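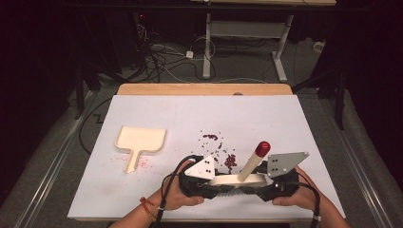

Section 3: Filling and setting the hopper

Applies to the Clarkar bench seed counter with the standard Lurska hopper. If your unit was supplied with the tall hopper, go to Section 4.

3.1 Before you start

The counter must be level and switched off at the wall. Allow it to stand for 48 hours after delivery if it has been stored in an unheated shed, so that the drum and housing settle to the same temperature.

You will need:
Hopper and lid
Drum plate to suit the seed (see table 2, inside back cover)
3 mm hex key (supplied)
Soft brush
A clean, dry sample of the seed to be counted

Caution: Do not fill the hopper while the drum is turning. Seed caught between the drum and the wiper can crack the wiper mount.

3.2 Fitting the drum plate

1. Lift the front guard until it clicks.
2. Slacken the two retaining screws by one full turn. Do not remove them.
3. Slide the old plate out to the left.
4. Check the new plate for burrs by running a fingertip along both faces.
5. Slide the new plate in with the stamped letter facing you.
6. Tighten the screws until they stop, then back off slightly. Overtightening bows the plate and the count will read low.
7. Close the guard.

Note: Plates stamped B are for small beans, lentils and similar. Plates stamped D are for maize and broad beans. Brassica seed needs the Trodo fine plate, sold separately.

3.3 Preparing the seed

1. Tip the sample onto a flat, pale surface under good light.
2. Pick out stones, husks, splits and any seed with insect holes.
3. Spread the remainder one layer deep and look for clumps. Seed stored over winter often carries enough dust to bind it.
4. Brush off loose dust. Do not wash the seed.
5. Gather the sample with a scoop and transfer it to a dry jug.

Treated seed will colour the board and the inside of the hopper. The stain is harmless to the machine but the residue is not harmless to people. Wear gloves, and keep one board for treated seed only.

3.4 Filling

1. Set the hopper on the collar and turn it clockwise to the lock mark.
2. Close the feed gate fully.
3. Pour the seed in slowly, keeping the level below the moulded line.
4. Fit the lid. The counter will not start with the lid off.
5. Open the gate to position 2 for beans, or position 1 for anything smaller than a lentil.

If the seed bridges across the throat of the hopper, close the gate and tap the side with the flat of your hand. Never push a screwdriver or wire down the throat.

3.5 Test count

1. Place the collection tray under the outlet.
2. Press RESET, then RUN.
3. Let the counter run until the hopper is empty and the display holds steady.
4. Write down the reading.
5. Return the same seed to the hopper and repeat.

The second reading should match the first to within three seeds. With our reference jar of 1,348 beans, a correctly set counter takes around two minutes per pass. A larger difference usually means a worn wiper or the wrong plate – check the plate first.

3.6 Emptying and storage

1. Close the gate and switch off at the wall.
2. Turn the hopper anticlockwise and lift it off over a tray.
3. Brush out the drum, working from the back to the front.
4. Wipe the optical window with a dry cloth. Do not use methylated spirits, which will cloud it.
5. Store the hopper upside down with the lid off.

Replacement wipers and plates are ordered through Brophy, quoting the number on the base of the unit. The July price list is out of date and should be thrown away.

Section revised 7th September, D. Tierney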